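Terkano Bin Picking Cell -- Demonstration Visits

The Terkano is a bin picking cell for mixed parts and packaged goods, built and supported by Clendetti. It can be seen running at our Womlow workshop before you order. Visits take up to 4 people and last some 20 minutes per set of parts.

Bring your own items if you can. Foil packs, caps, small racks and odd-shaped plastic pieces are all fine, provided they fit in a standard metal bin. Please send a list 7 days ahead so the right fingertips can be fitted. 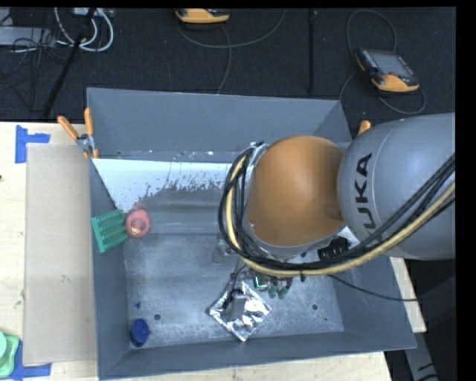

Each visit starts with the operator teaching the approach heights, then the cell works through the bin in automatic. Cycle times are logged and emailed to you afterwards -- misses included. Safety glasses are supplied. Closed shoes are required on the workshop floor.

Visitors organising a longer trial can hire the cell by the day, with the Pacheco fingertip kit included in the price.

Order code: 112
Demonstrations: by booking, no charge
Next open day: November
Page updated: Apr 28, 2025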